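May 24, 2018

Headline desk notebook, Tresgate regional news page

Continued from the April notes. I wanted to see why the short list of headlines on the front page repeats itself. Ffion complained that the same story about the closed brewery stood there three times, each time with a different title, and she is right. I took the feed of one morning, 458 items, and read all of them by hand. It was slow work but I recommend it.

Result of the reading: 14 stories had two or more titles. Most of them come from the agency text, which is sent again when one sentence is changed. Our script Skotix compares only the titles, so a new title is for it a new story.

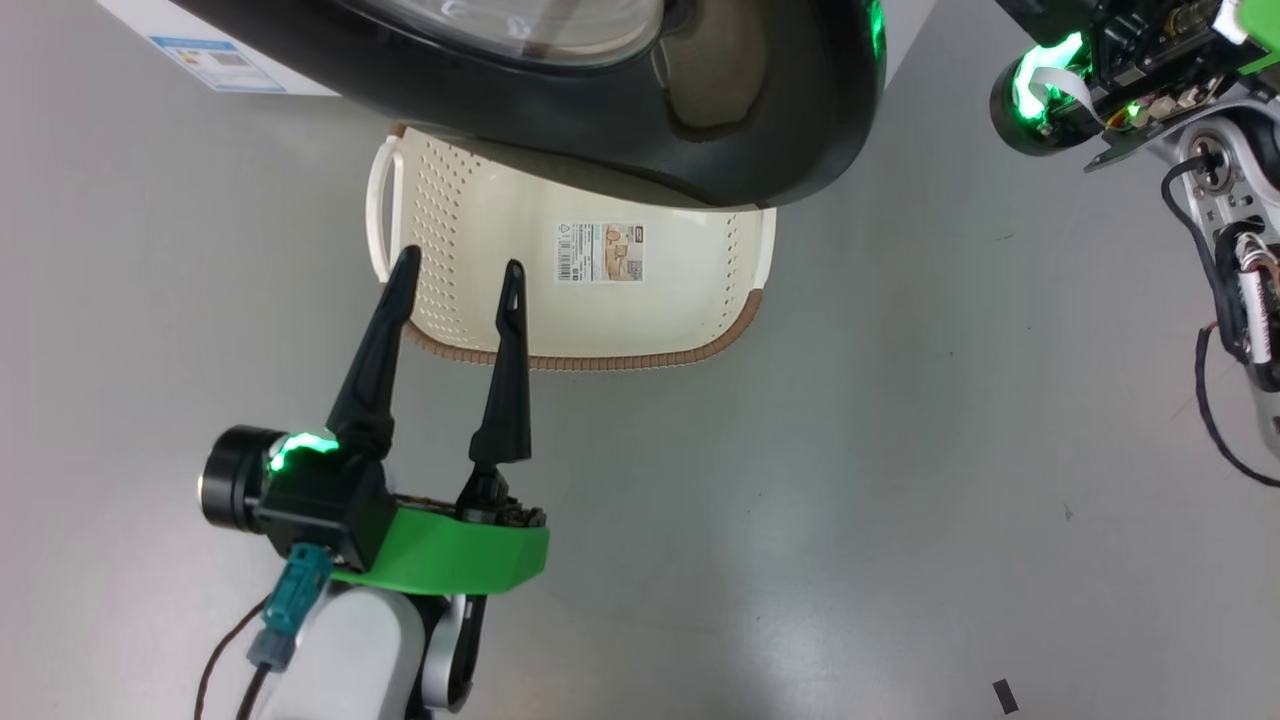 First try was to compare the first paragraph also. Cledwyn wrote this rule before lunch and we ran it on the same morning. It removed the brewery twins, but it removed also two short weather reports which begin with the same words and are for different counties. A filter has to have holes of the correct size, like the cream-colored basket behind the gripper fingers, and ours were too small now. We changed the rule so that the place name must agree too. The weather reports came back.

Still wrong after the change:
- culture items have often no place name at all (Bach concert, TV tips)
- "Gromberg" is a town and also the name of the mayor, the script takes both
- live tickers, where the first paragraph is new every 10 minutes

For the culture items Tassanee proposes to use the name of the person or the show in the same field. I am not sure. A singer can be in three different stories on one day.
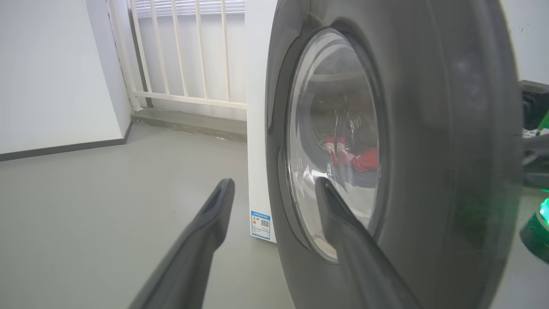 For the tickers I would prefer a simple solution, that the ticker keeps one number from morning to evening and the list shows only the newest title. Aled must ask if the agency sends such a number. I looked in six of the files and found it in four, in the other two the field was empty.

Adoración asked me that the titles stay under one line on the phone. This is a separate matter, please do not mix it into the same change.

To do: mayor and town list (me), ask agency (Aled), run the rule on a second morning before we put it on the live page. Old version of the script is saved in the folder "titles_old", please leave it there.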